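Scoring a Small-Object Chore in Simulation: Picking Up a Key
Lamai Nakpan, Plerley test notes, updated April

Scope

Putting a key away is one of the chores people expect a home robot to handle. It takes a person a second or two. For an arm with a parallel gripper it combines several hard parts: a thin object, a flat surface, clutter nearby, and a very small margin in height. This page explains how to set up the task in simulation, how to run it, and how to score it so that the result says something useful about whether the machine can do the job.

You need a working simulator, an arm model with a two-finger gripper, and a policy that accepts camera input. The steps were written for the Plerley runner. Other runners will need different file names but the same order of work.

Step 1. Fix the task statement

Write one sentence and keep it for the whole test. Ours is "Pick up the key and hold it clear of the surface." Do not add a destination yet. Placing is a separate skill, and a run that fails at placing should not hide a run that grasped correctly.

Step 2. Build the scene

Load the base scene from the Skitia package. Put the key on a flat, light surface and add ordinary objects near it. Leave enough room for both fingers to come down on either side of the key in at least one orientation. A scene where no grasp exists only tests the collision checker.

Set the friction of the key and the finger pads by hand. The default values in most packages are too high, and a key that sticks to one finger will be scored as a grasp. Check the collision mesh too. If the key is wrapped in a single convex hull, the open parts of the bow are filled in and the fingers will close on empty air. Split the mesh into several pieces – four is enough for most keys.

Step 3. Set up the views

Use one camera on the wrist and at least one outside the arm. The wrist view shows the relation between fingers and object during the last part of the approach. The outside view shows arm posture and clearance to neighboring items. Save both for every run, including the ones that end early.

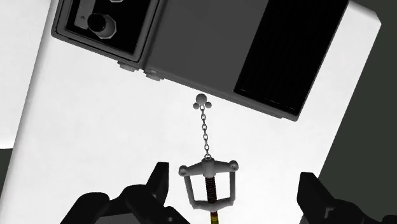
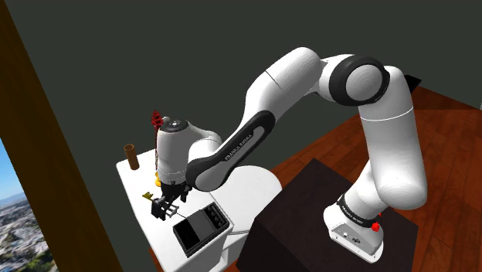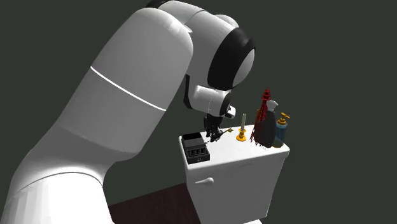
Key task in simulation. First, a close view at the open fingers; second and third, wider views with the gripper pointing down.

Check that the key can be seen from at least one camera at the start of each run. In wide views it covers very few pixels, and a policy that scales its input down may lose it completely. If that happens, raise the input resolution before you retrain anything.

Step 4. Set the limits

Give each run 950 control steps. A policy that is going to succeed normally closes on the key well before that. The extra steps allow for a second attempt, which is worth recording. End the run early if the key leaves the surface and falls, or if the arm reaches a joint limit and stops.

Step 5. Run the trials

Run 30 trials per scene. Change the key position and rotation each time and keep the other objects where they are. Use a fixed list of seeds so that a later policy faces the same starts.

The policy in our baseline was trained on 700 demonstrations. Record this number with the scores. A success rate without the amount of training data is hard to compare with anything.

Step 6. Score by stage

Score each run on the stages below, and mark the last one reached.

Reach: the gripper stops above the key.
Align: the fingers are on opposite sides of it.
Close: both fingers touch it.
Lift: it is clear of the surface and stays clear for 2 seconds.

A single pass or fail hides too much. Two policies can both fail every run, one because it never finds the key and the other because it closes a few millimeters high. The second needs a better height estimate. The first needs better perception, and more demonstrations of the grasp will not help it.

Record contact with other objects separately. In a real room, a robot that gets the key and knocks over a bottle has not finished the chore.

Common faults

The fingers stop short. Look at the collision margin first. Vasić's patch to the contact settings lowers it for thin objects and should be applied before testing.

The key jumps when touched. The time step is too large or the key's mass is too low. Halve the step and run the same seed again.

The gripper stops beside the key and stays there. This is usually the policy. Compare the wrist view with the training views and look for a difference in lighting or camera angle.

Scores change between identical seeds. Turn off asynchronous rendering in the Grutetti backend.

Reading the result

A high lift score here means the policy can pick up this key, in this scene, under these contact settings. It does not mean that the arm can tidy a house. Change the surface and the nearby objects next, and keep the key the same. Then change the key. In our tests the align stage dropped first each time the surroundings changed, and that is the stage to watch before moving to hardware.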